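Dasmont Neighbourhood Pantry – progress report, second period
To: Pratton Community Fund
From: Tsz-kin Cheung, project lead
22 May 2021

Sorry this is brief in places and long in others. Written between deliveries. Spreadsheet to follow under separate cover once I've reconciled the fuel.

Where we're at

Pantry open four mornings a week out of the Drovel Street hall, same as last report. Grant money is going on what we said it would: rent, the second fridge, fuel, part-time wages for the driver. No changes to the budget lines so far. One change requested, see further down.

We are now packing 200 hampers a fortnight. Target in the agreement was lower than that, so we're over, which sounds good and mostly is, but the cost per hamper has gone up with it. Eggs, oil and baby formula the worst. Rice has been steady. Tinned tomatoes all over the place.

89 households on the regular list. Some come every fortnight, some only when a bill lands. We don't ask for proof of income and don't want to start. I know the question came up at your end. Our view hasn't changed – the people who'd be put off are the ones we most want to see.

Supply

Baudry Grocers still giving us the end-of-day bread and most of the veg. They changed managers in March and we had a nervous couple of weeks with nothing in writing, but the new manager has kept it going and has signed the one-page agreement. Copy attached.

Dairy is the gap. We buy nearly all of it. Tried two suppliers, one wanted a minimum order we can't store, the other is happy with small orders but won't deliver before ten, and by ten the queue is already out the door. Taking the second one for now and giving out milk at the end of the line. Not ideal.

Fruit depends on season and on who has a tree. Had a flood of lemons and then persimmons, which went slower than you'd think. Put a note in the box on how to tell when they're ripe and they moved.

Cold storage

Second fridge bought, delivered, running. Came in under the quote. First fridge needed a new door seal, done, paid from maintenance. The hall's wiring is old and the electrican told us not to run both fridges and the urn off the same wall, so the urn has moved to the kitchen side and people grumble about the walk.

Still want a chest freezer. Have been offered frozen meat twice and had to say no twice. This is the variation request: can we move the unspent printing money to a freezer? Form is filled in, just needs a yes from you.

Deliveries

Van run is up to 12 stops, mostly older people and a few with new babies. Route takes the whole morning now. Rego and insurance paid through to the end of the grant. Rear tyres will need doing before winter is out, have put it in the forecast.

One problem worth telling you about. We were leaving boxes at the door if there was no answer and a couple went missing. Now the driver rings from the street and if there's no pick up the box comes back and goes out again next run. More fuel, fewer losses.

Feedback from households

We put a suggestion box on the sign-in table and read it once a fortnight. Most of it is thank yous, some of it is complaints about the lentils. Themes so far: more cooking oil, fewer lentils, smaller bags of flour, somthing kids can take to school. Have acted on the flour and the oil. School snacks we can do some weeks, crackers and fruit mainly.

Halal and vegetarian boxes now packed separately with a coloured sticker. Should have done it from day one.
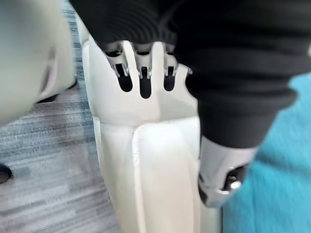
Marguerite wrote back on the draft of this report that the opening hours are the real issue and we keep skating past it. Anyone working mornings can't get here, she said, and sending a cousin or a neighbour only goes so far. She'd drop one morning tomorrow and open a late afternoon in its place.

I think that's right. Hall is booked out after four most days but there is one slot going, two hours, same rate. We'd trial it for a school term and compare sign-ins against the morning we drop. Wages stay level. Bread would be a day old for that session unless Baudry can do an early pickup, have asked, waiting.

Staffing

Driver on the same hours. Packing is done by a roster which holds up well except in school holidays, when half of it disappears. Last holidays we packed short and did a lighter box. People were fine about it but I'd like to plan better next time.

Food safety course done by 5 of us. Certificates in the folder. Two more booked in when the course next runs.

I am doing too much of the ordering myself. If I get sick it stops. Have started writing the process down, got as far as the dry goods. Will send you the finished version so you can hold me to it.

Money

On track overall. Food over, printing well under, fuel a bit over, rent exact. The overspend on food is covered by a one-off donation from the street stall so your grant isn't carrying it. That won't happen every period. If prices keep going the way they are we will either cut the box size or cap the list, and I'd much sooner cut the box. Happy to talk about it by phone before you set the next round.

Receipts all scanned bar one, servo receipt from the wet week, unreadable. Have a bank line for it. Hope that's enough.

Next period

Freezer, if approved.
Afternoon trial, subject to the hall confirming.
Dairy supplier – find a better one or settle with this one.
Ordering process written up.
Holiday roster sorted before the holidays and not during.
Shelving at the back of the store room, the bottom shelf bows and we've stopped putting tins on it.

Also need to know from you whether the final report wants the same headings as this one or the longer template. The portal shows both. And the portal logged me out twice while uploading the Baudry letter so please check it's there.

Regards
Tsz-kin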